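작업 노트 12월
천 정리 과제, 침대 위 시연 수집

오전 9시 반 시작. 손에 쥐는 그리퍼로만 진행했고 원격조종 팔은 켜지 않음. Ebenezer가 시연, 나는 기록과 동기화 확인. Ankica Radulović는 오후에 합류.

어제 Vollel 쪽에서 받은 보정 파일로 교체. 손가락 벌림 값이 닫힌 상태에서 0으로 안 떨어지고 3 mm 남는다. 영점 다시 잡고 재시작하니 정상. 교체 전에 찍은 7개는 폐기, 목록에서 이름 앞에 x 붙여 둠.

오늘 남긴 시연은 102개. 목표 400개까지는 한참 남았다. 한 시연은 접근, 집기, 끌기, 놓기까지로 끊는다. 놓고 나서 손을 바로 빼면 마지막 구간이 너무 짧게 잘리니 1초쯤 멈췄다가 종료 버튼.

Ebenezer 의견: 천 가장자리를 집을 때와 가운데 주름을 집을 때 손목 각도가 많이 다르다. 한 폴더에 섞어 두면 나중에 골라내기 힘들 것 같음. 내일부터 edge / fold로 나눠 저장하기로 함. 오늘 것은 Ankica가 다시 보면서 태그 붙인다.

집는 속도도 사람마다 차이가 큼. 나는 느리고 Ebenezer는 빠르다. Tetlow 정책 학습 때 속도가 들쭉날쭉해서 고생했으니 이번엔 메트로놈을 틀어 놓고 해 볼 것.

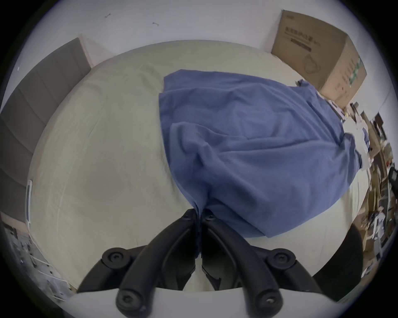

주름을 집는 쪽은 손끝을 천에 살짝 누른 다음 닫아야 두 겹 이상 물린다. 위에서 그냥 닫으면 미끄러지는 경우가 많았음. 다만 너무 누르면 매트리스가 눌리면서 위치 추정이 튄다. 밝은 시트는 특징점이 적어서 그런 듯한데 확인은 못 함. 로그에서 튄 구간만 뽑아 Živković 서버에 올려 두었음.

할 일
영점 확인을 시작 절차에 넣기
폴더 구분 스크립트 수정 (나)
태그 작업 (Ankica)
손가락 고정 나사 조임 상태 점검
Wedham에 예비 손가락 한 쌍 문의, 납기 답 아직 없음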